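Oltuvthorpe parts maker to move second shift to earlier start

Last updated: October, 4:15 p.m.

Print this story | E-mail this story

Workers on the second shift at Giner, the metal parts maker on the east side of Oltuvthorpe, will start and finish earlier from next month after the city agreed to change the timetable of the bus that serves the plant.

The shift now runs from 4 p.m. to midnight. Under the new schedule it will begin at 2 p.m. and end at 10 p.m., in time for the last bus back to the center of town. The change affects 84 people.

Employees had asked for the move since the late bus was withdrawn in the spring. Those without cars have been sharing rides or walking to Mutiso Road, where a regional line stops after midnight.

"People were getting home at one in the morning and getting up with their kids at six," said Chepkoech Minja, who represents the second shift in talks with the company. "We asked for a bus or a new start time. We ended up with a bit of both."

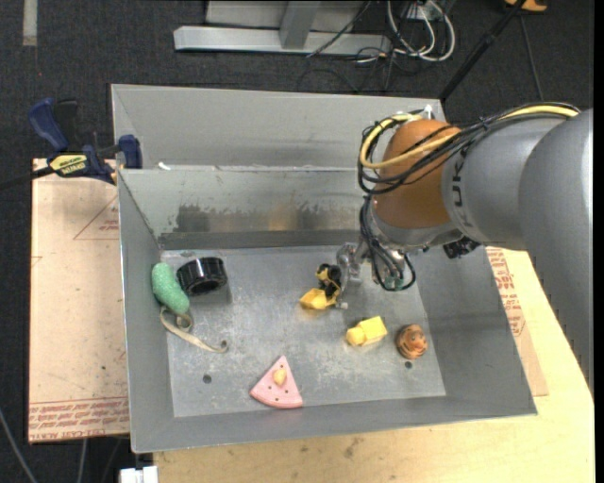 A KUKA arm over a sheet-metal bin on a wooden tabletop.

The bus will leave the plant gate at 10:20 p.m. on working nights. The city had first offered 10:05, but the shift said that was too tight for anyone who has to change and clock out. The afternoon bus will also run earlier and will stop at the hospital on the way.

Giner will pay part of the cost of the route for its first six months. The company did not say how much. After that the city will look at how many people ride it and decide whether to keep the service as it is.

Plant manager Zulkifli Wibisono said the earlier hours would mean a longer overlap with the day shift, which works until 3 p.m. The parking lot is the main problem, he said, with nearly every space already taken at the middle of the day. The company has rented 29 spaces from Wisis, the flooring warehouse next door, to cover the hour when both shifts are on site.

"We'd rather deal with a full lot at two than have people waiting in the dark at midnight," Wibisono said.

Pay rates stay the same. The evening premium, which used to apply to the whole shift, will still be paid for all eight hours even though part of the work now falls in the afternoon. That point held up the agreement for several weeks, Minja said. 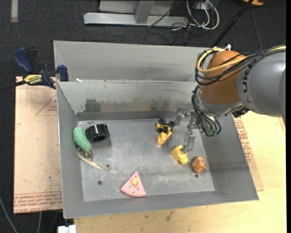

Gray metal bin with a gripper pointing down toward its floor.

The cafeteria will keep its hot counter open until 7 p.m. - it now closes at 6 - and the meal break will be moved to 5:30. Workers who cannot manage the new hours because of child care or a second job can ask to switch to days, but openings there are limited. Requests have to be in by the end of the month.

The new bus times will be posted at the plant gate and at the downtown station.

Contact the newsroom | Copyright, all rights reserved | Back to top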